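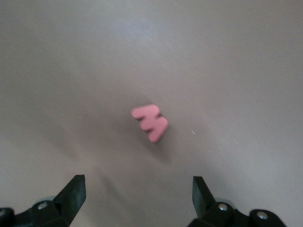 Larnen Tabletop Tidy Kit
Item 1452
In stock, ships from our Urkholm warehouse

We get asked every week whether a robot arm can clean up after the kids yet, and we'd love to say yes and take your money! The fair answer is that it can do a bit of it, slowly, on a good day, and the Tidy Kit is the add-on we sell to people who want to work on that bit at home, in a classroom or at the end of a packing bench.

It's a two-finger gripper with a small camera at the wrist, plus a set of soft practice pieces to pick up and put away. We start everyone on foam letters. They're light, they forgive a bad squeeze, and a letter lying at an odd angle is a surprisingly good test (an M turned on its side can pass for a W, and the arm has to work out where to take hold of it either way). Begin with one letter on a plain tabletop. Once that goes well, put out a few more, and leave the cereal bowls for much later.

What it does well: single soft pieces, flat surfaces, steady light, a bin that stays where you left it.

What it still struggles with: heaps, anything see-through, socks, crumbs, and deciding what is trash and what is somebody's treasure. Shop owners ask us about sorting small parts, and for one kind of part at a time we think it's worth a try. For a mixed drawer of hardware, please keep your good employee.

In the box
Gripper with 2 fingers
Wrist camera and cable
30 foam practice pieces
Spare finger pads
Printed setup guide

Fits: Valderrama and Limard desktop arms. Older Limard arms need the adapter plate, sold separately.

Setup takes an evening if you've done this sort of thing before, and a weekend if you haven't, which was the case for most of us too. Wipe the table down before each session, and keep small pieces away from children under 3.

Returns accepted within 30 days. Write to us first if you're stuck, we like hearing how people get on.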